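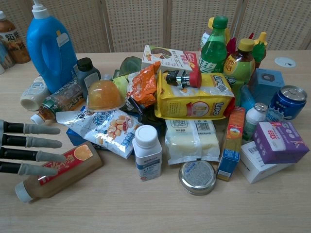 CLOSTLEY, 4/30/22 – Howlader has approved a capital plan for robotic handling equipment at its Clostley distribution centre, with the first purchases to be made before the end of October. The plan covers five workstations for mixed household orders, the category that takes the most labour on the site. Items of this kind seldom arrive in tidy rows: a cabbage can sit among a laundry detergent jug, a flat bag of peanuts and a sauce bottle lying on its side, and a four-fingered hand with rubber-like fingertips has to approach each of them differently. Bidders will therefore be assessed on mixed piles as well as on cartons of a single product.

Equipment will be leased for 12 months, with an option to buy at the end of the term. Matorov has been named as integration partner and will supply mounting hardware, operator training and spare parts. Replacement fingertips and other wearing parts will be budgeted separately from the lease.

"We have asked suppliers to quote for the full cost of running a station, including service calls and downtime," said Sorcha Niven, Director of Procurement at Howlader. "The purchase price on its own does not tell us enough to plan a budget."

Training places will be offered to 40 current employees. Tanner Gagnon, Operations Manager at Clostley, said shift schedules would remain unchanged while the stations are installed.

"Our staff know which goods crush, roll or leak," Mr. Gagnon said. "They will help set the acceptance tests."

A second phase, at the company's Gorkia warehouse, will be considered once operating costs from Clostley have been reviewed.

Supplier information packages are available on request from the Howlader procurement office.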